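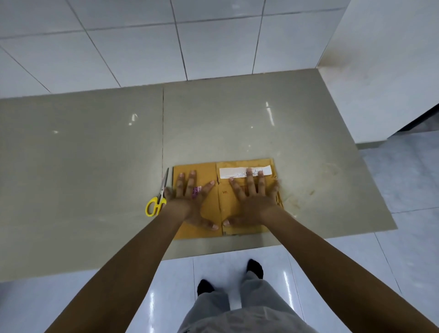
Monday, reuse bins. Carton stock is the problem again, we keep tossing boxes whole and the recycling cage fills by lunch. Trying the flat method from last month: flaps open, collapse on the crease, press out with both palms, stack. One in hand has a shipping label across the upper right panel and a ragged right edge, corrugation showing. Edge like that = B pile, no arguing. Label on its own does not make it a B, we cover labels. There's a dab of red handwriting on the same panel too, didn't bother decoding it, old box. Yellow scissors stay next to whoever is flattening, please, I lost a whole morning last time walking to the drawer and back.

Rules as of now (will type up properly, someday):

A pile — all edges square, corners hold, flaps all there. Goes back out as shipping stock.
B pile — torn edge, soft corner, anything I wouldn't mail a glass part in. Void fill or drawer liners.
C — grease, damp, smell. Cage.

Shelf count end of Friday was 444 flat, both sizes together. Pulled 53 for the Arsenault order, so do the math, I didn't relable the shelf yet. B pile is over 72 and leaning. Somebody needs to cut some of that down for liners before it goes over.

Tape: the Inau roll lets go when the carton's been folded twice. Trenon tape holds but takes the top paper with it when you pull it, so a good A turns into a B just from opening. Slit it, don't pull. Blade shallow, along the seam. Want to try the Fistix water-activated stuff but the dispenser isn't here yet.

3 comments 0 shares
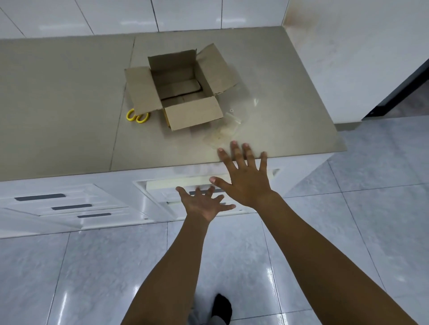

Packing & Reuse Bench, Parts Workshop

Unpacking side. Carton open on the counter, all four flaps out, that's how I want it before anybody calls it empty. Look in, check the bottom crease, run a finger under the flaps. We had a bag of spacers go out with the cardboard in May and it took two of us digging in the cage to get them back. Not doing that again.

Clear bags: same deal. Crumpled one by the box has a small clear tube with it — tubes get pulled and go in the small parts tray, bag goes in film. Film is its own bin now. Do NOT stuff it inside the carton, it jams the fold and then the box won't lay flat and you blame the box.

Scissors again on the left, under the flap a bit. Fine while you're working, but check before you pick the carton up.

Also the counter is better than the floor for opening, my back says so. Floor is still better for pressing, can get weight on it.

To do
- relabel shelf after Arsenault pull
- bin 861 has no lid, find lid or swap bin
- cut B pile into liners, drawer width, measure first this time
- try Trenon on a twice-folded box with the old creases taped over
- ask when Fistix dispenser ships
- second pair of scissors for the counter so the first pair can stay at the presing spot

Stopped 4:40, A pile shelved, B pile still leaning.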